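Simulated Manipulation Working Group
Minutes, recording practice meeting
5th March -- by the minutes secretary, Lusance
Last updated: same week, after corrections from Pisness

Present: Lusance (chair and minutes), Ollbridge, Pisness.

1. Minutes of the February meeting

Accepted with one change. Under item 3, "operator" should read "reviewer" in both places. The action on file naming is done. The action on a shared glossary is carried over again.

2. Scope of the practice document

The chair went over what the document is for. It covers how the three members record, review and release simulated household runs made with the two-armed robot. It does not cover robot design or the simulator itself. Pisness asked if it should also cover runs made on real hardware. Agreed to leave that out for this edition and say so on page one.

The working title is "Mahmoud", after the project it started under. Lusance would like a plainer title before release. No decision.

3. Camera views

The February draft said that every run must keep the head view and both wrist views for its full length. Ollbridge had been dropping wrist views from runs where the wrist camera saw mostly walls or ceiling fittings, to save storage. Pisness keeps everything. The group looked at how a reviewer would use the footage and came down on the side of keeping it. A wrist view with nothing between the fingers still shows the finger opening, and a reviewer needs that to judge the approach.
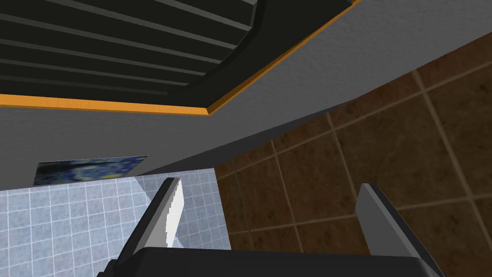

Wrist view: fingers open, slatted panel overhead.

Agreed wording: "All views are kept from first frame to last. A view may be marked low value but may not be removed." Storage cost was noted. Ollbridge will test a stronger compression setting and report back on what it does to thin lines such as tile grout and slat edges.

Camera tilt was also raised. The draft asked for views to be leveled before release. This was struck out. Steep angles are what the robot's cameras deliver, and leveling them would put the footage out of step with the joint records. A note on expected tilt will go in the appendix instead.

4. Contact and grasp labels (Rule 5)

This took most of the meeting. Rule 5 in the draft reads: "A grasp is labeled when both fingers touch the object." Pisness said reviewers were applying it from the wrist view alone. A part can sit between two fingers and nearly fill the gap, and the view still does not settle if there is contact on both sides. Pisness had checked 137 runs against the simulator's contact log and held back 23 where the label and the log disagreed.

Lusance proposed that the contact log should decide and that the picture should only be used to pick which object is meant. The label set would then be "between fingers," "contact, one side" and "contact, both sides," with "between fingers" the only one a reviewer may enter by eye.

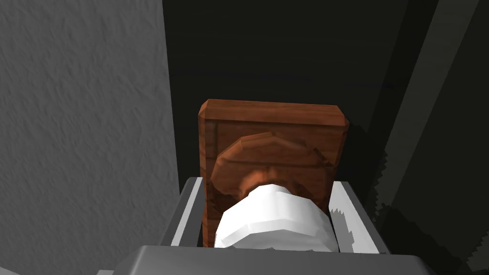 Ollbridge was not happy to lean on the log that far. Coarse shapes on curved parts can make the log report a touch early, Ollbridge said, and a reviewer who sees daylight between finger and part should be able to say so in writing. The group took the point. Rule 5 will be redrafted so that the log decides the label, and a reviewer can attach a dispute note that stays with the run. Disputed runs are released with the note or not at all.

There was a short discussion on naming small fittings. Some reviewers write "knob," some "handle," some "boss." The glossary should settle this, and is now wanted before the next meeting.

5. Working close to large surfaces

The draft asks for a clear distance between the robot and any panel or wall before an arm is raised. Pisness finds the distance too large for small rooms, where the robot's own body takes up much of the head view and the panel starts right beside the arm. 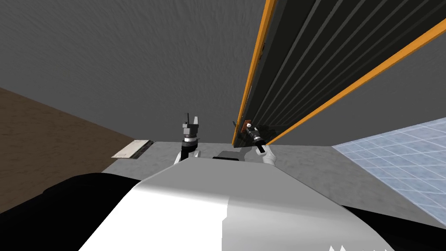 Ollbridge would rather have no figure at all and a rule about speed. After some back and forth the group agreed on both: a shorter distance, to be proposed by Pisness, and a slow setting whenever either gripper is near a panel face. The slow setting applies to both arms, even when only one is working. The draft was silent on the idle arm. It will now say that the idle arm is to be parked pointing up or held still, and that a run where it drifts is marked as such.

Loose items on the floor came up here too. Lusance asked for a line requiring them to be recorded in the room file, with their start positions, even if the task does not touch them. Agreed.

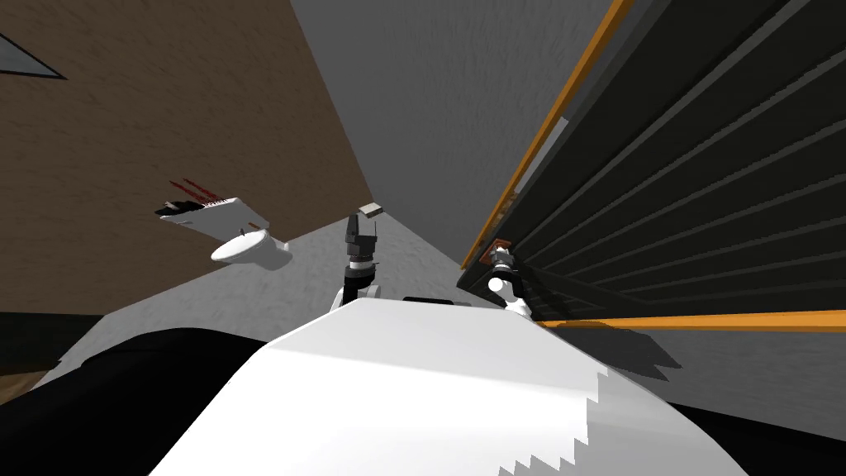

Any contact between forearm and panel that is not part of the task is to be logged as incidental. Run 2621 was mentioned as one where the log had the entry and the review sheet did not. Lusance will correct the sheet and leave the old version on file.

Pisness asked if incidental contact should fail a run. The view of the meeting was no -- it should be recorded, and the user of the data can filter on it. To be looked at again once the slow setting has been in use for a while.

6. Actions

Lusance: redraft Rule 5 with dispute note; correct review sheet for run 2621.
Ollbridge: compression test; finish glossary, fittings first.
Pisness: propose panel distance; write appendix note on camera tilt.

7. Any other business

Ollbridge asked for papers to be sent out earlier. Noted. Next meeting to be hosted by Pisness, date to be set by email.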